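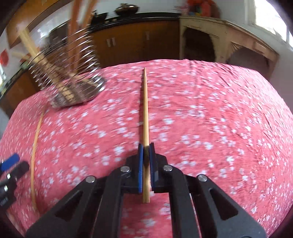 A wooden chopstick over a pink floral cloth.

Been asked how we feed a full hall at the Durnent noodle supper, so a few posts on it. 1/8

Tickets went at 70 this year. We could seat more but the kitchen can't send out hot bowls any faster than that. 2/8

Broth goes on the night before. Bones, onion, ginger, a bit of star anise. Skim it for the first hour, then leave it alone on the lowest heat. It gets strained on Saturday morning. 3/8

Noodles are dried ones from Torkitz. I weigh them out uncooked into bags, ten portions to a bag, so whoever is on the pans just empties one in. Cook them a minute under. They carry on softening in the bowl. 4/8 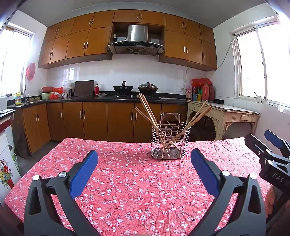 Photo: Bernedia Supper Club

Cloths: cotton or polyester, both fine. Broth stains come out with washing-up liquid and cold water if you get to them the same night. Chilli oil mostly doesn't, so we keep that on the serving table. 5/8

Chopsticks: I buy plain wooden ones, a box of 300, and put forks out as well. Plenty of people want a fork. 6/8

Total spend was £362, including hall hire. The big costs were meat and gas. Spring onions were dearer than last June and I bought too many again. 7/8

Next one is a Tsegaye family menu, with stews and flatbread, so no broth to carry. If you want the noodle recipe scaled for ten, reply and I'll type it up this week. Please say if you need it without pork. 8/8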